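Three gift hampers, and what was left when the paper came out

April 1, 2023

I said back in December that I would write about the gift hamper thing once I had calmed down, and then I didn't calm down, and then I forgot, and then last week an email arrived offering me a spring discount on "curated abundance." So let's do it now.

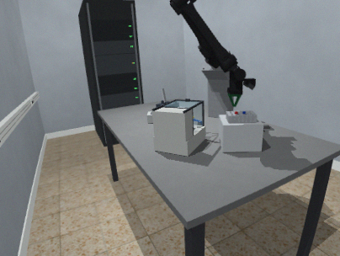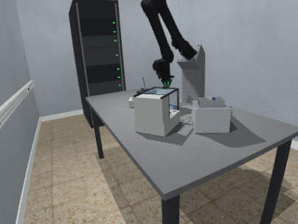
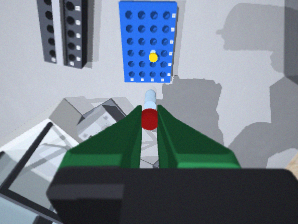

My family is spread out enough that most of our holiday presents travel by van. For years I picked things myself, wrapped them badly and stood in line at the post office. This past winter I was busy, and I did what the ads have been telling me to do since forever. I ordered hampers online. Three of them, from three different outfits, to three different relatives, partly out of laziness and partly because I wanted to see whether one was any better than the others. I also had a fourth box sent to my own address, from the priciest of the bunch, so that I could see what people get for the money.

Let me start with that one, because it's the one I took apart on my kitchen table.

The company is called Flisa. Their website is very calm. Lots of beige. You pick a theme instead of picking food, so you're choosing between things like "Hearth" and "Orchard Evening," and the list of contents is hidden behind a little plus sign that I missed the first time through. I picked Orchard Evening. It showed up on the promised day, I'll give them that, in a very large box.

Inside the large box was a basket, and inside the basket was paper. Shredded paper, crinkled paper, a sheet of tissue, more shredded paper. I pulled it all out and stuffed it in a grocery bag and it filled the bag. Under it I found the food, standing on a cardboard shelf that had been folded to make the bottom of the basket about twice as high as it needed to be. A false floor! I haven't seen a false floor since I was a kid reading magic books.

The food itself was fine. A jar of pear and ginger preserve, a small bag of spiced nuts, a box of thin crackers, a piece of hard cheese sealed in wax, a chocolate bar, and two apples. The apples are what I keep coming back to. They were nice apples. But they were apples, the kind I can get at the store on the corner, each one in its own paper cup like it had won something.

I went and priced what I could at the two supermarkets near me, matching size and swapping in something similar where I couldn't find the same item. It came to $35 before tax. I won't say what I paid, because it's embarrassing, but it was a good deal more, and shipping was on top of that.

Now, I know the answer to this. You aren't paying for the food, you're paying for somebody to pick it and pack it and put a bow on it and get it to a door. Fine. I've worked in a warehouse and I don't think packing is free. But then tell me that. Don't photograph the basket from low down with the cheese leaning forward so it looks like it's about to spill over, and then send me a cardboard shelf.

The second company was Skeltier, and this one went to my aunt. Skeltier does fruit and sweets, mostly, and the selling point is that you can swap items in and out. I liked that. My aunt can't eat nuts, so I took out the almond brittle and put in shortbread. The page let me do it, the total went up by a bit, and the confirmation listed shortbread.

She got the almond brittle. She also got the shortbread, so I suppose somebody tried. When I wrote to them, I was told that substitutions are "honored where possible" and that the brittle was a complimentary item. I asked how a nut product becomes complimentary for a person who has asked for no nuts. They sent me a code for 20 percent off my next order. I haven't used it. If anyone out there is selling food to people they'll never meet, the allergy box on the order form should be the one part of the whole business that works every time, and I would trade all the ribbon in the world for that.

To be fair to Skeltier -- and I'm trying -- the fruit was good. My aunt said the oranges were the best she'd had all winter, and she doesn't say things to be polite. She gave the brittle to the people next door.

The third was Memivik, the cheap one. Their site looks like it was built a long time ago and then left out in the rain. There's a banner that says same-day delivery in all cities, and then a page you reach from the bottom of the site that says which cities, and it's a short page. My brother's town wasn't on it. His took six days. It's a plain box with no basket, no shelf and hardly any paper, and the stuff inside was packed so tightly he said he had to tip it over to get the first jar loose. Mustard, two kinds of salami, olives, a loaf of fruit bread, coffee, some hard candy he described as "bank candy."

He was very happy with it. He called me, and my brother does not call.

So you might think I'm going to tell you to go buy the cheap one. I'm not sure I am. Six days is a long time if you're sending something for a birthday, and same-day means same-day or it shouldn't be on the banner. I also have a feeling that I got lucky on the contents. I looked at their reviews afterward and they're all over the place. One person got three jars of mustard and nothing to put it on. Then again I don't believe reviews much either. Flisa has page after page of five-star ones, and when I read a bunch of them in a row, a lot were written by the person who sent the thing and never saw it. "Ordered for my boss, checkout was easy!" Well, sure. That's a review of a checkout page.

And I think that's my real gripe with the whole trade. The person paying isn't the person opening the box. The one who opens it is going to say thank you, it's lovely, because what else would you say? Nobody is going to call up their nephew and tell him the cheese was small. The company could send half of it and hear nothing. I'm not saying they do that. I'm saying I can't see what would stop them, apart from good manners.

A few things I'd do if I had to order one again. I'd look for the weights. If a page gives me the weight of every item, I'll at least believe they know what's in the box. If it says "artisan cheese" and stops there, I'd assume a small cheese. I'd look at how the basket is measured, too, because Flisa gives the outside size, handle included. I'd call the number, if there's a number, and ask which things get swapped out when stock runs low. And I'd send one to myself first, which I realize is a ridiculous thing to suggest, but it taught me more than the reviews did.

There's also a shop near me called Furtună, a deli with a narrow front and a long counter, and I found out in January that they'll put together a box and mail it if you ask. There's no website for it. You go in, you point, they weigh it, you pay for what you pointed at plus the postage. I sent one to a friend last month. Smoked sausage, a sheep's cheese, plum jam, walnuts (no allergies there, I checked), and a sweet bread that probably suffered a bit on the way. It cost less than Orchard Evening and it weighed more than I wanted to carry.

I don't know if they'll keep doing it. The woman at the counter didn't seem thrilled about the tape.

Meanwhile I still have the Flisa basket. It's a decent basket. I keep onions in it now, and I took the shelf out.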